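Choosing a front door colour

We have lived with the same front door for 12 years and it was brown when we moved in. In January I decided it would be painted before the summer was out, and it has taken me until now to settle on a colour.

I started with seven tester pots, mostly greens. Green looked fine in the tin and wrong next to our brick, which has a lot of orange in it. The blues were better, but next door went blue last spring and I didn't want us to look like a matching pair.

Jessie Haldane, who painted our stairs, told me to try the colours on lining paper and tape them up, so I could move them about. It worked well. I left three of them up for a week and looked at them in the morning and again with the porch light on. The darkest one disappeared altogether after dusk.

So it is going to be grey, a mid one, in eggshell. I'll keep the old letterbox and change the handle for a long upright bar, as the knob has always been stiff and my mother struggles with it.

Sanding starts next week if it stays dry. I still need to buy primer and find out where I put the masking tape.
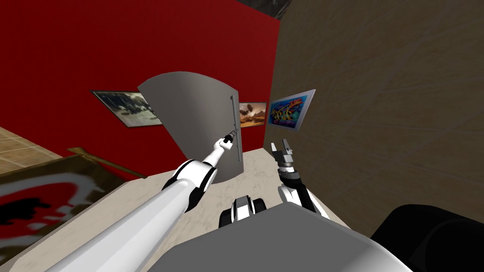
Grey door with a bar handle, against deep red and brown walls.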